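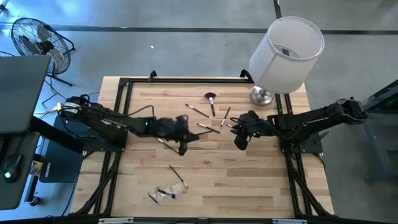

Wian Ntuli wants the fan brush kept apart from the others from now on, with its own sleeve and its own turn in the wash, and says the head will never hold its shape if we go on dropping it into the same jar as everything else. I've been turning that over all morning and I think I agree, although I would like to put down how we got here before I change the wash sheet, so that whoever opens this book after me doesn't have to guess.

Wednesday, November 30, 2022

Brush day. I had the makeup brushes out on the pale tabletop, which is a nice surface for it because the dark handles show up so well on the light planks. The slender ones are another matter. Lay one down along the streaks in the wood, look away to find your pencil, and you'll be patting the table for it a minute later. I did this twice and I wasn't even in a hurry!

About the fan brush. It's the reddish-brown one, with the thin silver and dark handle, and it's the one everybody reaches for first, myself included. It's such a pleasing shape, and so wide at the tip for how thin the handle is. In August we were standing it in the jar with the rest, head up, and that seemed fine when the jar was half empty. Then the Wamora box arrived and the jar filled up, and of course the outer hairs got pushed in on one side by whatever was next to it. I combed them out with my fingers after every wash and they went back most of the way. Most of the way is what Wian objects to, and fair enough.

Wash, as I did it last time and as I plan to do it again:

400 ml of lukewarm water in the white bowl, 5 ml of the Bloxham soap. I used to squirt it in by eye and we all know how that went (suds on the notebook, see the crinkled pages near the front). Heads only, handles held clear. Keep the water below the metal collar where you can, on account of the glue. Swirl against the palm, very lightly, then rinse under the tap with the head pointing down until the water runs clear. Press in the towel. Don't wring. I know it is tempting to wring.

The fan goes in the water flat and comes out flat, and gets pressed between two folds of the towel so the hairs stay spread. I wouldn't swirl it at all. Wian suggests drawing it back and forth across the palm as though painting a fence, and I can't think of a better way to put it.

Drying has been our weak point. Upright in a jar lets the water run down into the collar, and flat on the towel leaves one side damp. I'd like to try letting the heads hang a little way over the edge of a shelf, with the handles weighted by a folded cloth. Give them 2 days before anyone puts them away, even if they feel dry at the tips. They always feel dry at the tips.

Sleeves: the mesh ones from Harkivden are good for the thin brushes and too narrow for the fan. I tried easing it in from the handle end, and it went, but the corners of the fan folded over and I took it straight out again. Card might do. A piece folded once, loose enough to slide, with the top left open so the head can breathe. I'll cut one from the back of the old pad and see whether it survives being carried about in a drawer.

Storage is locker 234, same as before, second shelf. The short brush with the pale tip should live at the front, please. It's the one that rolls to the back and gets reported missing, and I have now written "short brush found" in this book more often than I care to look up.

A word on the tabletop too, as long as I'm at it. Soap and water stay over by the sink. The planks don't care for standing water, and a wet towel left there overnight makes a ring that takes a good deal of rubbing to shift. Brushes can come to the table once they're dry, and powder gets wiped up with the soft cloth before it works its way into the grain.

Still to do: change the wash sheet so the fan has its own line. Cut the card sleeve. Ask Mesodard whether they sell the wider mesh by the single piece, as I don't want to end up with a whole roll of it. Wian has the shelf key until Friday.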